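Ich werde immer wieder gefragt, wie ich meine Wochenenden in abgelegenen Bergdörfern plane, also schreibe ich das jetzt endlich mal auf. Als Beispiel nehme ich Bostenano, wo ich im Juli war (und am liebsten geblieben wäre!). 520 Einwohner, eine Trattoria, ein Bus, der fährt, wenn er fährt. 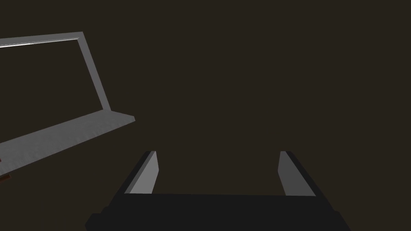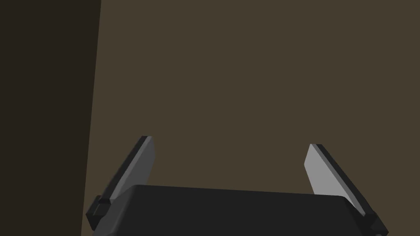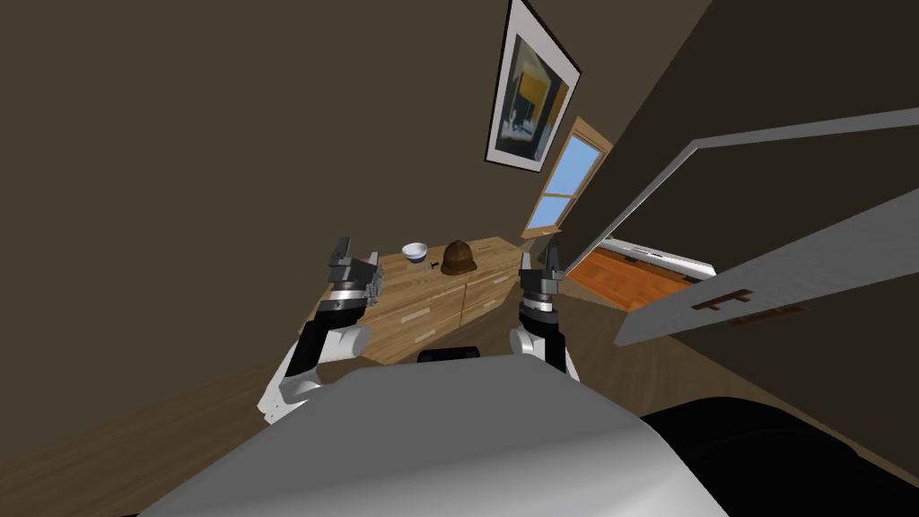
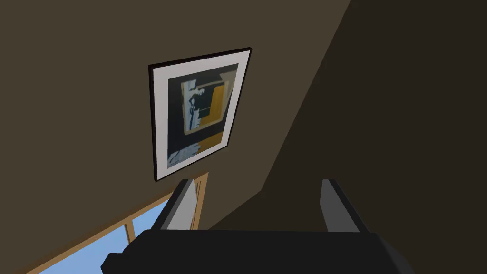

## 1. Erst das Essen, dann das Bett

Klingt verkehrt herum, ist aber mein wichtigster Tipp. In kleinen Orten hat das einzige Lokal gern mal Ruhetag, und dann sitzt ihr abends mit einer Packung Kekse auf der Treppe. Ich rufe zuerst in der Trattoria an und frage, an welchen Abenden gekocht wird. Erst danach suche ich ein Zimmer. Mailen könnt ihr euch sparen, auf meine letzte Mail warte ich bis heute.

## 2. Beim Zimmer nachfragen

Drei Fragen stelle ich jedes Mal:

- Wie weit ist es zu Fuß von der Haltestelle, und wie steil?
- Gibt es Frühstück, oder macht die Bar früh auf?
- Kann ich bar zahlen?

Die mit der Steigung ist mir nach Bostenano heilig. Auf der Karte war es ein Katzensprung, mit Rollkoffer auf Kopfsteinpflaster war es eine Bergtour. Seitdem nur noch Rucksack!

## 3. Den Bus rückwärts planen

Sucht euch zuerst die letzte Rückfahrt heraus und rechnet von da aus zurück. Bei mir ging der letzte Bus ins Tal um 16 Uhr, der erste hinauf um 8 Uhr. Fotografiert den Fahrplan an der Haltestelle ab, im Netz stand bei mir noch der vom Winter. Fahrkarten gab's nur im Tabakladen unten im Tal, und der macht mittags zu. Ich kaufe deshalb Hin- und Rückfahrt gleich zusammen.

## 4. Einen halben Tag frei lassen

Ich plane höchstens 2 feste Sachen pro Tag, meistens eine Wanderung und ein Essen. Den Rest ergibt der Ort. Meine Freundin Zsófia Takács, mit der ich oft unterwegs bin, hat früher jede Stunde verplant, und wir haben uns darüber ordentlich gestritten (in Bostenano lag sie dann den ganzen Nachmittag am Bach und wollte nicht mehr weg).

## 5. Was in den Rucksack muss

Bargeld in kleinen Scheinen, eine Stirnlampe für den Heimweg, eine dünne Jacke auch im Hochsommer. Dazu eine Stofftasche für den Käse, den ihr garantiert kauft. Und lasst euch den vakuumieren, bevor ihr damit in den Bus steigt!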